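Press release – for immediate use, April

Simarham opens up its client listening course to smaller firms

Simarham, the sales and client relations training firm, is opening its one-day course on difficult client conversations to firms with fewer than 30 staff. Bookings open now, first dates in May. Until now the course has only been run in-house for larger customers.

The course is called First Answer. It deals with the moment in a meeting when the client says something awkward and the adviser starts talking too soon. Price too high. Bad experience with the last supplier. Boss not keen. Most of us jump in with a defence, and the client stops telling us things.

First Answer has been running in one form or another since 2014. It began as a half-day add-on for account managers at Dosano, and grew from there. Turunen, the accountancy practice, has put its client-facing staff through it every year and asked for a follow-up on fee talks, now included in the standard day.

What people do on the day: short practice talks in pairs, then in groups of 5. Real cases brought in by those attending, names removed. No role-play scripts. Very few slides. Each person leaves with a page of their own notes on two or three clients they are due to see in the next month, and a time booked with a partner from the group to talk over how it went.

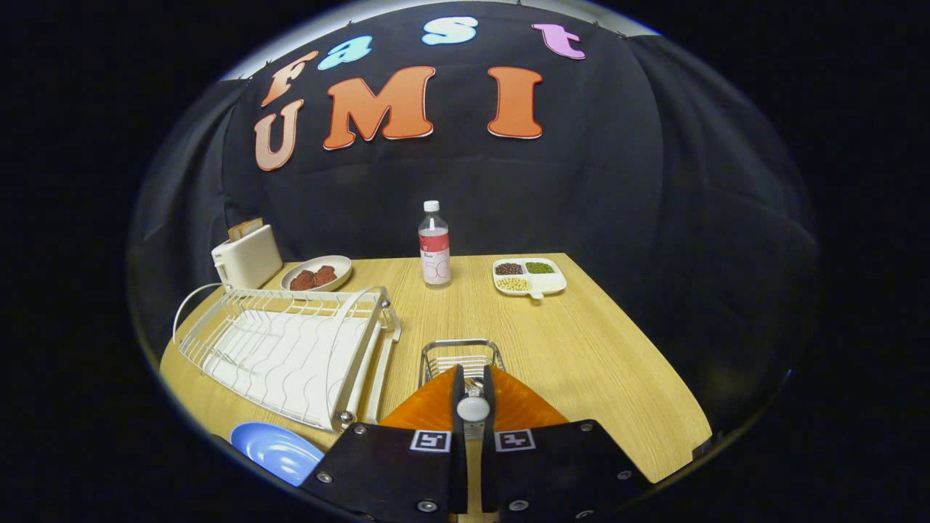 The small-firm version keeps the same content but the morning has been reworked. Owners of small firms told Simarham that they do the selling, the work and the chasing of invoices, often all with the same client, and that trust gets lost in the gaps between those jobs. So the first hour is now spent on everyday contact – the quick phone call, the late reply, the chat before a meeting has properly started. It is the part of the day the trainers call the toast round. People talk about a client they like dealing with and why, before they get on to the ones they don't. Simarham says this gives better practice talks later on, as people are already used to listening by then.

"Small firms don't lose clients over one bad answer," said a spokesperson for Simarham. "They lose them over a string of hurried ones. We want people to ask one more question before they reply. Takes practise, and most owners never get the time for it."

Dates and places

Courses will be held at the Mulano business centre, ground floor training room. Start 9.30am, finish by 4pm. Lunch included, please give any dietary needs when booking. Step-free access, parking at the rear.

Firms can book up to 3 places on any one date. Larger groups should ask about in-house training, wich carries on as before. Places can be moved to another person in the same firm at no charge, right up to the morning of the course.

A shorter evening session on fee talks only is planned for the autumn. Details to follow.

Notes to editors

Simarham trains advisers, account managers and business owners in client conversations, fee talks and complaint handling. Based at Mulano. Interviews on request, mornings best. Course outline and booking form available from the Simarham press desk.

Ends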